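Straßenbilder für den Spurfolger aufbereiten: so machen wir es in der Robotik-AG

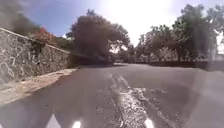
Wer schon mal mit uns in der AG gesessen hat, kennt das Problem: Auf der Teststrecke aus schwarzem Klebeband fährt unser kleiner Roboter wunderbar, und sobald er mit echten Straßenaufnahmen klarkommen soll, erklärt er jeden hellen Fleck zur Fahrbahnmarkierung. Beim Gretetti-Wettbewerb im Dezember gibt es aber genau dafür eine eigene Runde, am Schreibtisch und nur mit Bildern. Also üben wir das jetzt, und ich schreibe euch auf, wie ich vorgehe (Stand 5. Mai 2024, Fragen gern direkt an mich oder an Ekow).

Was ihr braucht: einen Laptop mit Python und OpenCV, den Ordner "Kosow" vom AG-Laufwerk und ein bisschen Geduld. Im Ordner liegen 200 Bilder. Nehmt für den Anfang bitte nur 5 davon, sonst verliert ihr sofort den Überblick!

Schritt 1: Himmel weg. Ich schneide die obere Bildhälfte komplett ab. Baumkronen und Gegenlicht bringen den Kantenfilter nur durcheinander, und zum Fahren reicht uns die Straße. Kippt bei euch die Kamera stärker nach unten, dürft ihr natürlich mehr stehen lassen.

Schritt 2: Graustufen und weichzeichnen. Ein Gauß-Filter mit Kerngröße 5 ist ein guter Start. Asphalt ist ja furchtbar körnig, und jeder kleine helle Krümel will sonst eine Kante sein.

Schritt 3: Canny. Untere Schwelle bei mir 80, obere 200. Schaut euch das Ergebnis groß an, bevor ihr weitermacht. Seht ihr überall Gekrissel, geht mit der unteren Schwelle hoch. Fehlt die Markierung, geht runter.

Schritt 4: Maske zeichnen. Ein Trapez, unten breit und oben schmal, das nur die Fahrbahn abdeckt. Mauern müssen unbedingt draußen bleiben! Die Fugen zwischen den Steinen geben nämlich herrlich viele Kanten, und eine gerade Mauerkrone hält der Algorithmus mit Begeisterung für den Straßenrand. Daran habe ich einen ganzen Nachmittag verloren, bis Ghazala Lodhi mir über die Schulter geguckt und einfach die linke Ecke vom Trapez verschoben hat.

Schritt 5: Linien suchen mit HoughLinesP. Und jetzt kommt der fiese Teil, die Flickstellen. Ein ausgebesserter Streifen mitten auf der Straße ist lang, hell und läuft schön in Fahrtrichtung, also für den Rechner eine Traumlinie. Ich prüfe deshalb zusätzlich die Helligkeit entlang der Linie: Weiße Farbe ist ziemlich gleichmäßig, ein Flicken springt dauernd zwischen hell und dunkel. Ekow Tsikata macht das lieber über die Kantenrauheit. Probiert beides.

Schritt 6: Speichern, und zwar mit den Einstellungen im Dateinamen. Wirklich!

Wenn das bei euren Bildern sitzt, nehmt euch den Rest vom Ordner vor. Den großen Satz mit 1000 Bildern lade ich hoch, sobald auf dem Laufwerk wieder Platz ist.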